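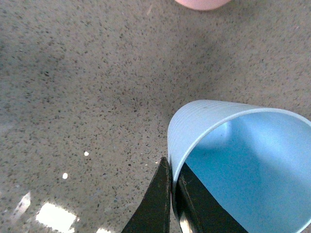 Come and try our grippers: participants wanted

Do you like picking things up by remote control? We're comparing two grippers, the Amik and the Villa, on everyday kitchen objects, and we'd love people from outside the lab to drive the arm!

You'll sit at the controller and work through a set of small jobs: take a plastic cup by its wall, stand it upright, put it on a shelf, then do it all again with the other gripper. Cups lying on their sides are the fiddly ones, and they're the part we most want to learn about. We already have 2869 grasps recorded by our own team, but we know the arm far too well by now and need fresh hands.

Where: Harisov Building, Cencombe, room 4
How long: one visit of 80 minutes, with a tea break
Who: anyone aged 18 or over, left-handers very welcome
Experience: none needed (if you've driven an arm before, tell us which one)

You'll get a 5 minute practice run with each gripper before we start recording. We save the wrist camera video and the controller movements, and your name is kept apart from both. You can stop whenever you like.

Visits start in October. To take part, leave your name at the Harisov Building front desk by July 19, 2019, and say whether mornings or afternoons suit you.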